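Ticket 634: Label printer skips every second label
Product: Ondix desktop label printer, USB
Status: Closed (reopened twice)
Opened by: Ronja Nygård, Prundside

9:10 a.m.
The printer prints one label, feeds one blank, prints one label, feeds one blank. It does this with great confidence. I bought a roll of 500, so at the current rate I own 250 labels and a long strip of decorative backing paper.

Things I have already done, so that we can skip the opening ceremony: turned it off and on, changed the USB port, changed the USB cable, reinstalled the driver, and looked at it sternly. The light on the front is green throughout. According to the manual, green means "ready," and it doesn't say for what.

Labels are 34 mm tall. The template in Sokarar, the inventory program we print from, is also set to 34 mm. I measured with a ruler and then with a different ruler.

9:55 a.m.
Reply from Postma: Please run the media calibration. Hold the feed button until the light blinks twice, then let go. The printer will feed a few labels and stop by itself. After that, print the self-test page without the computer attached and tell us if it also skips.

10:20 a.m.
Calibration done. It took three tries, as the light also blinks once, and then sort of thinks about blinking again, and if you let go during the thinking you get a configuration page in what I believe is Portuguese.

The self-test does not skip. Three in a row, all fine, all perfectly centered, each telling me the firmware version. So the printer can count to one when left alone. As soon as Sokarar is involved, we are back to every second label.

Meanwhile the storage boxes are piling up with no names on them. I had planned to do the whole small parts shelf before lunch. I now have clear boxes with white lids that can only be told apart by picking them up and peering in, like a very dull aquarium.
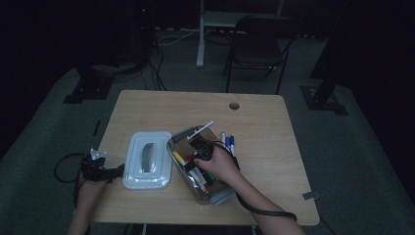
Postma again, at 10:50: if the self-test is clean, the sensor and the roll are both fine, and the extra feed is coming from the page size the program sends. Check the driver's own page setup as well as the template. The two do not talk to each other. If the driver believes the page is even slightly taller than the label, the printer runs over the gap and goes looking for the next one.

11:15 a.m.
The driver had its own opinion. It had the label down as 63 mm, left over from the shipping labels we used in January. I changed it to 34 and pressed Apply. Then I pressed OK, and it went back to 63.

Reopening in spirit, though the ticket was never closed.

11:30 a.m.
Reply from Postma: On that driver version you have to save the size as a new named stock. Editing the old one doesn't stick. Printing Preferences, Stocks, New, then set it as default in both the Preferences window and the Printing Defaults window on the Advanced tab.

11:50 a.m.
So there is a Preferences window and a Defaults window, they look identical, and only one of them matters, depending on who is asking. Fine. I made a new stock called SMALL PARTS REAL ONE and set it in both places.

Printed 8 labels. Got 8 labels. No blanks.

The text sits nearly 2 mm too far left, which clips the first letter, so I have a lovely label reading "ashers."

Status changed to Closed by system.

11:52 a.m.
Reopened. See "ashers."

12:10 p.m.
Reply from Postma: Set the left offset to 2 mm in Sokarar, under Template, Margins. Leave the driver offset at zero or they will add up.

12:25 p.m.
They had already added up. Driver offset back to zero, Sokarar at 2. The label now says "Washers."

Status changed to Closed by system.

1:40 p.m.
Reopened. I restarted the computer after lunch and the default stock is 63 mm again.

2:05 p.m.
Reply from Postma: Delete the old stock.

2:15 p.m.
Deleted. Restarted twice. Still 34. Please close.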